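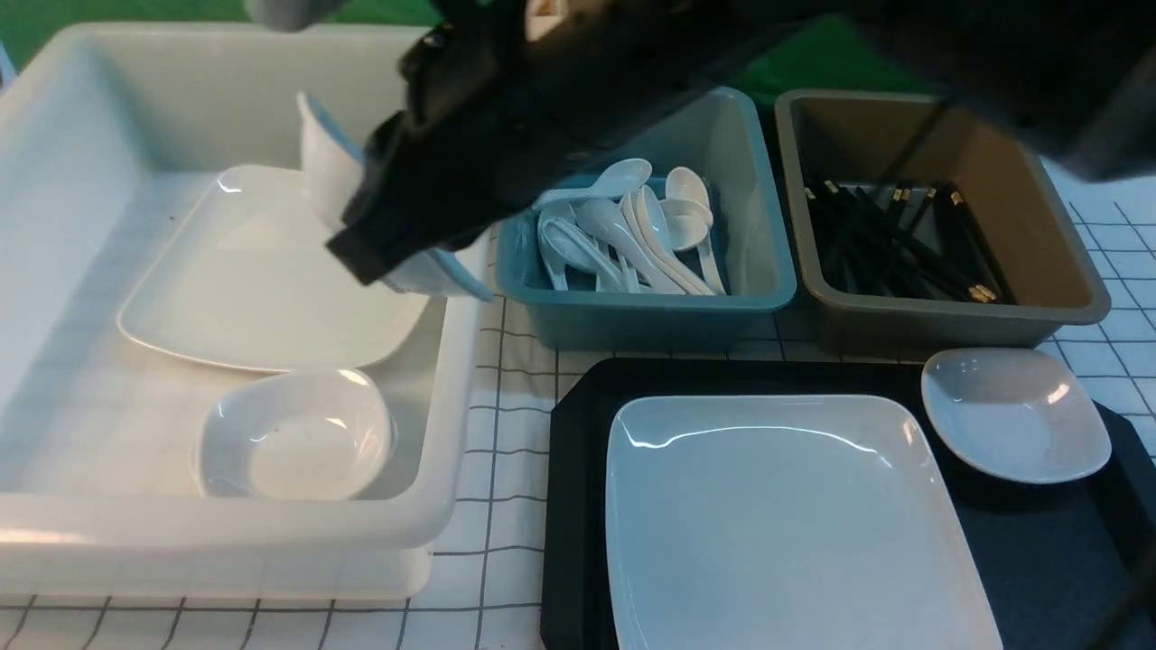

Dishware cell, gripper over the white bin

Which rules apply to a gripper that handles tableware?

Posted by cellwright_617 in Standards and Compliance

We have a tabletop cell that moves dishes between open bins and a black serving tray. The bins hold white plates and bowls, white plastic soup spoons, and black chopsticks. A place setting is a large plate, small bowls, one spoon and one pair of chopsticks. Operators stand across the table and refill the bins by hand while the program is paused.

The arm is sold as collaborative and the integrator (Ondarell) says that no further safety work is required. Our site reviewer disagrees. I need to know:

Whether the "collaborative" label on the arm covers the gripper and the dishes.
Whether food contact rules apply to the jaw surfaces, given that the line is a trial and no food is served from it.
What a reasonable written handling rule looks like for rims and spoon bowls.

Location is a US site. The controller is a Besuvari unit with a separate stop input that is currently wired to one button.

Posted by tolstack

Your reviewer is right. The label on the arm describes the arm. The risk assessment has to be done on the application, meaning arm, gripper, workpiece, fixtures, table and the people near it. ISO 10218 is in two parts, one for the robot and one for its integration, and the second is the one your integrator should be answering to. In the US the matching document is ANSI/RIA R15.06 or its successor. Ask Ondarell for the written assessment. If they do not have one, the work has not been done.

Points to check that are often left out for this type of cell:

Pinch points between the jaw and the bin wall. A deep bin with thick walls will not give way when a hand is trapped against it.

Breakage. If any of the dishes are ceramic, a chipped plate is a sharp object held by a moving machine. Assess it in that state as well as whole.

Chopsticks. They are narrow, so the contact area is small and the pressure at a given force is high. Limit speed separately for any move that carries them, and keep the ends pointed away from the operator side.

Loss of grip. Decide what happens to the held dish when power or air is lost. A spring-closed jaw keeps the dish but may also keep a finger.

One button on one input is thin. The required performance level comes out of the risk assessment, so do that first and wire second. A pause in the program is also not a safeguard. If people refill by hand, use a monitored standstill or remove power to the drives.

For the handling rule, write it per item and keep it short. Ours reads as follows:

Plates: grip on the outer edge only. No jaw contact with the flat center.
Bowls: grip on the wall or rim, one jaw inside at most.

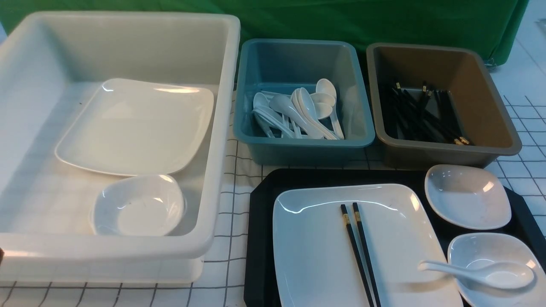 Spoons: grip on the handle. The bowl of the spoon is not touched at any time, including during regrasp. Final position is in the small bowl on the tray, handle free.
Chopsticks: grip near the middle, place as a pair on the plate, both in the same direction. Small angular error is accepted if neither stick rolls.
Dropped items: anything that lands on the tablecloth goes to wash. It does not go back in the bin.

We retry a failed grasp 2 times and then stop for an operator. A higher limit gave us more knocked bins and very few extra picks.

Posted by gasketline

Second one. On food contact, treat it as applying from the start even if it is a trial. Jaw pads get swapped late and the paperwork never catches up. Get the pad supplier to state in writing which food contact regulation the material meets, and check that it covers the adhesive too. Ours (Horobets pads) were fine but the glue was not listed, and the resubmission took around 3 weeks.

A fabric tablecloth is a bad surface for a production cell. It moves, it cannot be wiped down properly, and it can be pulled by a low jaw. Okay for a trial.

Posted by idell_user

we just turned the speed down and put a sign up, no problems so far

Posted by tolstack

A sign is the last measure in the hierarchy and cannot be the only one. Lower speed is useful, but the limit has to be a safety-rated function and not a value in the program that anyone can edit. Check which of the two you changed.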